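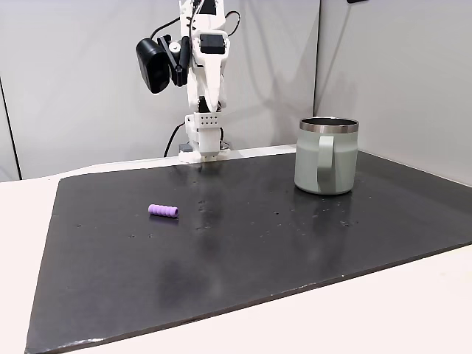
A machine that can do a chore once has not learned to do the chore, was the first comment sent in on last year's version of these notes, from a reader signing as Weerasinghe, and it still sets out the problem better than our old first page did. The comment went on: show me the same job on a different table, with a different cup, after lunch when the light has moved. Please keep it in mind as you read.

Session 6: Clearing and tidying
Horton evening course, Machines at Work and at Home
Notes revised 22nd August

What we mean by a chore

For this course a chore is a job with a goal but no fixed list of movements. "Put the mug away" is a chore. "Move to this point, close, lift, move to that point" is a program. Factories have run programs of the second sort for a long time and do it well, as the parts arrive in the same place facing the same way. Homes do not work like that, and nor do many small workshops.

Take a table with two things left on it, a mug and a small ribbed cylinder lying on its side. A person clears it without thinking. For a machine the job splits up as follows.

Finding. The machine has to tell the objects from the surface. Shine on a dark surface can look like an edge. A steel rim throws back bright and dark bands that change as the camera moves. Crumbs and dust have to be ignored, unless the chore is wiping, in which case they are the whole point.

Choosing a grip. A mug can be taken by the handle, by the rim or round the body. Which of these is possible depends on how wide the jaws open and which way the handle faces. A cylinder on its side can be pinched across its width, but a push that is slightly off will set it rolling. Ridges may help the jaws hold, or may leave them touching at only a few points.

Lifting. A full mug and an empty one can look the same from the side. The arm must either be told, look inside, or notice the weight once it starts to lift. Small arms with light motors have little to spare here.

Putting down. This gets less attention than it should. Letting go too high drops the object, and letting go too low presses it into the table.

The Elau exercise

Elau is the practice task we use throughout the course. The arm is given one object to move to a marked spot. In the run we will look at, 123 attempts were made with the object starting in the same place, then 50 with the starting place changed each time. Before the session, write down which set you expect to go better, and what you think the commonest fault will be. Bring your answer on paper.

When you go through the log, sort the faults under the four headings given earlier. Some will fit two. If the jaws close on air, was the object seen in the wrong place, or did the arm fail to go where it was sent? The log alone does not always settle it, so mark those as unclear and leave them.

On the shop floor

The Skulo packing bench is our second case. It handles 1130 items in a shift, all of one kind, from a tray that holds them upright. Compare this with the table. The bench is quicker, but most of the hard part was done by whoever designed the tray. Changing the surroundings to suit the machine is a fair answer in a workshop. Few people would accept it in a kitchen.

So, can they do it yet?

For single objects, known beforehand, on a clear surface: often yes, and slowly. For a mixed table in a room the machine has not met: sometimes, with a person near enough to step in. For a whole kitchen left to itself overnight, we know of nothing we would recommend to a household. Students who disagree are welcome to bring evidence, but a short film of one good run will not be enough. Ask how many runs were made and who reset the table between them.

For next time

Choose one chore you do at home and write out every step, including the checks you make without noticing. One side of paper. Session 7, in September, covers cloth and folding, so please bring a tea towel.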